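Reading Surfaces — Handout 5
Kurside Evening Workshops, Materials and Objects
Instructor: Kristóf Lakatos

1. Start with the tabletop

I love this part of the course! Before we get to any object, spend a good long while on the surface it will sit on. Wood grain has direction, and once you've found it you can't stop seeing it. Follow one line across with your eye, slowly, and note where it bends.
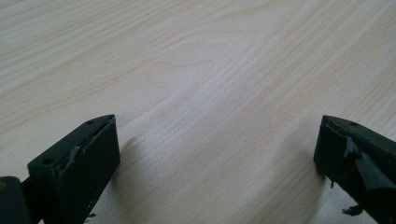

Sketch only the darker lines first, with a soft pencil, and leave the faint ones for a second pass. Press lightly. Students in September who began with shading had a much harder time getting the curves back.

2. Arches and swirls

The arched pattern is often called a cathedral figure. In solid wood it shows up when a board is cut so the growth rings meet the face at a low angle — printed and veneered surfaces can carry the same pattern, so the figure alone won't tell you what you have.

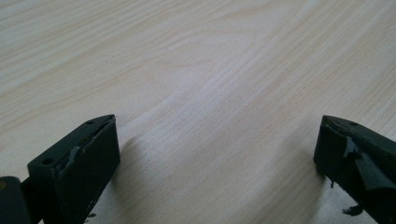 Fig. 2. Pale wood surface with an arched figure near the center.

Now add something see-through. Clear vinyl is wonderful to draw: the wood shows through it, the folds throw white highlights, and gray piping gives you a firm line to hang everything on. Try the lime-green disc last.

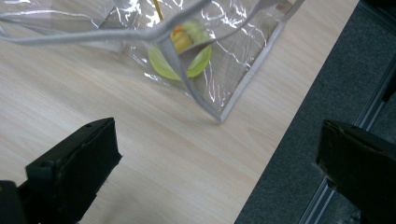 3. For next time

Bring two pages of grain studies and one of folds. Read Hideaki Kamata's notes on edges, pages 159 on.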